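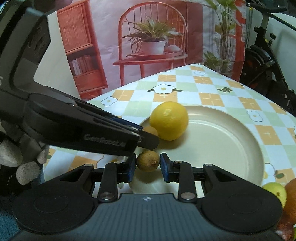

Fruit is my favorite way to try out a gripper, and the kitchen table is my favorite place to do it! If you're comparing two hand-held grippers (I've been at it since July with everything in the fruit bowl), these are the tips I'd pass along.

Start with kiwis. They're small, they roll, and the skin has just enough texture to tell you something about the pads. Move up to a lemon next, then apples.

Put everything on a plate with a raised rim. Runaway fruit stops there, and you won't be crawling under the table after it.

Close slowly and stop as soon as the fruit stays put. I do 20 pinches per fruit with each gripper, same fruit, same spot on the plate, then swap hands and do them all again. My left hand is hopeless and I don't want the gripper getting the blame!

Turn the kiwi so the stem scar faces you before each try. It makes a handy marker, and if it has swung around by the time you lift, the fruit is twisting in the pads.

Wipe the pads with a damp cloth between fruits and let them dry. Lemon oil gets on everything.

Write down the weight of each piece. A kitchen scale is fine. I only test up to 200 grams on this table, and bigger things wait for the bench in the garage.

Bruised kiwis go in a smoothie. Keep one untouched from the same bag, cut it open next to a tested one the following morning, and look for soft spots just under the skin. I love this part!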